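Removing Hard Water Film from Glazed Dishes
3 min read

Mineral film is calcium carbonate left by evaporated water. Detergent does not dissolve it; a mild acid does.

Fill a basin with warm water and add white vinegar, one part to four. Submerge the dishes and soak for 9 minutes. Do not use this method on metallic trim -- acid dulls it.

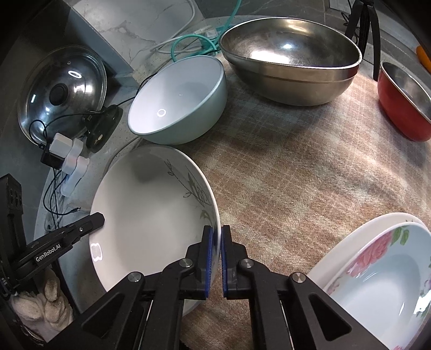
Drain the basin and wipe each piece with a soft cloth, working from the rim down. Heavy film may need a second soak. Rinse in plain water and dry at once, or new spots will form.

If film returns within a week, check the softener setting. On the Brakon unit, hold the hardness key for 3 seconds, then raise the value one step.

47 shares | 9 comments
Contact Cerkik Home Care | Back to top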